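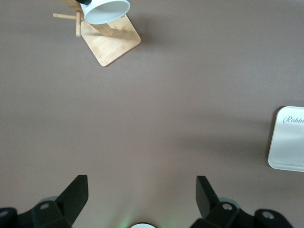
Progress report, second period: Tolgate kitchen arm
Prepared by Szu-yu Tsang for the Matos small grants program
October

Short version for those of you reading this between other reports: the arm is up, the gripper is built, the wrist camera works, and we have started on cups. We are one piece of work behind the plan (the tray task) and one ahead of it (the logging). I'm having a wonderful time, and I think the other three would say the same if you caught them away from the soldering bench.

Where the build stands

When I wrote to you last, we had an arm bolted to a bench and not much on the end of it. Since then Tavion Castellanos has designed and printed four versions of the gripper. The first flexed too much, the second was so heavy that the wrist joint sagged at full reach, and the third was fine except that you couldn't get a screwdriver to one of the screws without taking off a finger. Version four is the one we're keeping! It has two black fingers with flat, squared-off ends, and the two halves are near mirrors of each other, so spares are easy to keep on the shelf. The screws face outward now. Swapping a finger takes Tavion four minutes and takes me nine.

The camera sits at the wrist and looks down between the fingers. We tried a higher mount first and lost sight of the fingertips whenever the arm reached forward. With the present mount both fingers are in view along the bottom all the time, even when they're spread wide, and there is still plenty of table left to see in front of them.

Software and recordings

Mafalda Peixoto has rewritten the control code, which we call Plesesine (her name for it, long story, involves a misprinted label). It now starts with one command instead of five terminals. She also wrote the logger, which wasn't due until the next period. Every run is saved with its joint positions and its video, and you can step through both side by side. It has already saved us a lot of arguing.

So far we have 1116 recorded runs. Of those, 926 are good enough to train on. The rest have dropped frames, a bumped table or a person's sleeve in them, and we've kept them in a separate folder in case they turn out useful for testing. Our goal for the end of the grant is still 3000 usable runs, and I'm comfortable with that number as long as we keep our evening sessions going.

The cup task

The setup is kept plain on purpose. There's a small bamboo mug stand toward the far left, a white tray on the right, and bare tabletop between them. The arm has to take a white cup from the stand and set it down on the tray. The mug stand is harder than any of us expected -- the post leans, the pegs stick out in different directions, and the cup sits at an angle with its rim tipped toward you. Coming straight down on it doesn't work. Rodrigo Loureiro spent most of two weeks on the approach path, and his current version swings in low from the right and closes on the near side of the rim.

We also found that a glossy white cup is awkward for the camera under hard light. The rim washes out. We moved to a diffuse lamp, and the shadows on the table went soft, and the rim finder settled down the same evening. I can't tell you how good that evening was.

Putting the cup down is the part that's behind. The tray has a raised rim, only slightly raised, but enough to tip a cup that arrives a little short. For now we stop each run with the cup held over the middle of the tray and finish by hand. Rodrigo wants to fix this with a slower last inch. Mafalda wants to find the tray edge from the picture each time and aim from that. We'll try both next month.

Money

Spending to date is $2225, all of it on parts, filament and our share of the bench fee at the Ralus workshop. The largest single item was the replacement wrist motor. Abílio Seixas repaired the old one as well, so we now have a spare we hadn't budgeted for. Receipts are in the shared folder, sorted by month.

Next period

Get the cup down onto the tray without help. Move the stand to new spots on the table between runs, which we've mostly avoided so far. Print a second full set of fingers with rubber pads and compare them with the bare ones -- Tavion already has the pads cut.

One request: we would like to shift the unspent travel line into filament and a second lamp. The total stays the same. If that needs a form, please send it to me and I'll return it the same day.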